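Club robotique : des nouvelles des deux bras

Bon, résumé rapide parce que la lettre part ce soir et que j'ai promis de ne pas dépasser la page. L'atelier du lundi tourne toujours, même salle, même heure, et le projet de cette année avance. Pas toujours droit, mais il avance.

Rappel pour ceux qui n'ont pas suivi depuis l'automne : deux bras, une tâche ménagère complète, et le concours Trovar au bout. Le règlement laisse chaque équipe choisir sa corvée. La nôtre a choisi le bac à litière – vote à main levée, 7 voix, l'arrosage des plantes battu de peu. On assume. Personne d'autre n'a pris ça sur la liste des inscrits, donc au moins on ne sera pas comparés.

L'équipe s'appelle Zhuravel (la grue, en ukrainien, l'oiseau et aussi un peu l'engin, c'est Zoriana Fedoruk qui a trouvé le nom et tout le monde l'a gardé). L'autre équipe, Ikska, fait du pliage de torchons et aura son article dans le prochain numéro, promis, ne m'écrivez plus.

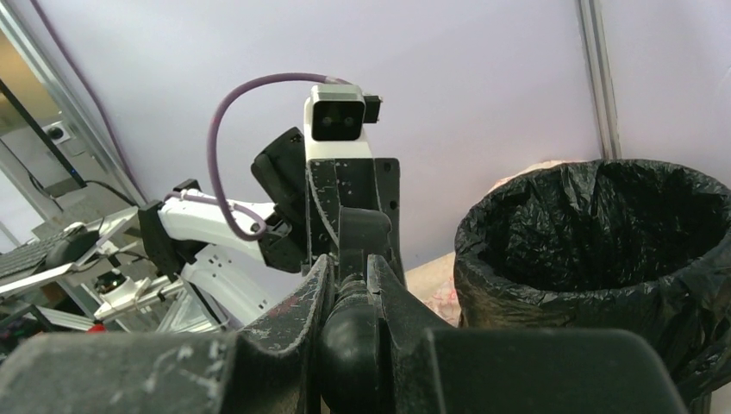 Bienne, 9 mars 2020

Séance de câblage surtout. Le câble violet de la caméra, on en reparle à chaque fois : trop court il tire sur le module, trop long il fait une grande boucle et on a peur que le bras d'en face passe dedans. En ce moment il est long. Mirjam Schnyder veut une gaine le long du segment blanc avec des attaches tous les 10 cm, Zoriana préfère laisser du mou au poignet et serrer plus bas. Les deux versions seront essayées, on notera les heures sans accroc et on gardera la meilleure. Si quelqu'un a des attaches velcro fines à la maison, on prend. Pas les grosses du jardinage, merci.

Côté programme, le découpage actuel :
approche du bac
prise de l'outil
passage dans la litière
dépose au-dessus de la poubelle
retour

La dépose est ce qui nous coûte le plus de points. Le jury compte ce qui tombe à côté du sac, et en janvier, au test blanc, on avait perdu 30 points rien que là-dessus. Aïe. Depuis, la trajectoire a été refaite, le poignet arrive plus haut et tourne plus lentement. C'est moins joli à regarder mais on s'en fiche. Le chronomètre ne rentre presque pas dans la note, relisez le règlement page 2, la moitié de l'équipe croyait encore le contraire.

Autre chantier, les prises. Les doigts ont beaucoup servi et les faces sont marquées. Question posée lundi : est-ce qu'on colle du caoutchouc dessus ou est-ce qu'on en réimprime une paire ? Le caoutchouc accroche mieux mais ramasse la poussière, et de la poussière, avec notre sujet, il y en a. Décision reportée, il faut d'abord que Mirjam retrouve le fichier de la bonne version (il y en a quatre dans le dossier partagé, toutes nommées « final », s'il vous plaît arrêtez ça).

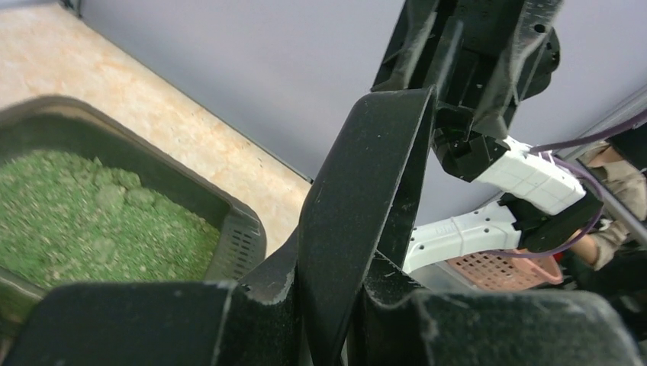 Et puis le granulé. On travaille avec du vert, qui se repère bien sur le gris du bac à la caméra, alors que les essais avec du blanc donnaient n'importe quoi dès qu'il y avait un reflet. Le règlement autorise la couleur qu'on veut tant que le produit est neuf. Par contre la taille des grumeaux change d'un sac à l'autre et le réglage de la profondeur est à revoir à chaque fois : trop bas on racle le fond, trop haut on laisse la moitié sur place. Zoriana a commencé un tableau avec la hauteur de litière mesurée à la règle avant chaque essai. Remplissez-le ! Même quand ça rate, surtout quand ça rate. Les lignes vides ne servent à rien, et il y en a déja beaucoup.

Consignes de nettoyage, puisqu'on me les redemande. Les pinces se passent au pinceau sec en fin de séance, y compris les plaques et les trous de vis du haut, pas seulement les doigts. Pas de chiffon humide, la poudre fait une pâte et après c'est l'enfer dans les articulations. Pas de soufflette non plus, tout part dans les claviers. Le sac de la poubelle se change à chaque séance, pas à chaque fois qu'on y pense. Et mains hors de la zone quand les bras sont sous tension, celui ou celle qui doit toucher quelque chose dit « main » à haute voix et attend la réponse. On l'a écrit au tableau, on l'a dit, je le redis.

Budget, vite : la subvention Braletti est arrivée, elle couvre les servos de rechange et le transport. Ne couvre pas les repas. On fera donc des sandwichs comme l'an dernier, liste à la porte, inscrivez ce que vous ne mangez pas.

Ce qui manque encore avant le concours : la fiche technique en deux langues (le français est fait, l'allemand est chez Mirjam), une vidéo d'un essai complet sans coupure, et les autorisations parentales pour les moins de 16 ans. Il en manque sept. Vous savez qui vous êtes. Le formulaire est le même que pour la sortie au musée, à signer des deux côtés, au verso aussi donc.

Les nouveaux peuvent toujours passer voir, pas besoin de savoir coder, on a surtout besoin de gens patients qui veulent bien remettre le bac en place entre deux essais et noter des chiffres. Venez avec des vêtements qui ne craignent rien.

Questions et velcro : chez Zoriana, avant la séance ou par mail. Pour la feuille allemande voir direcement avec Mirjam.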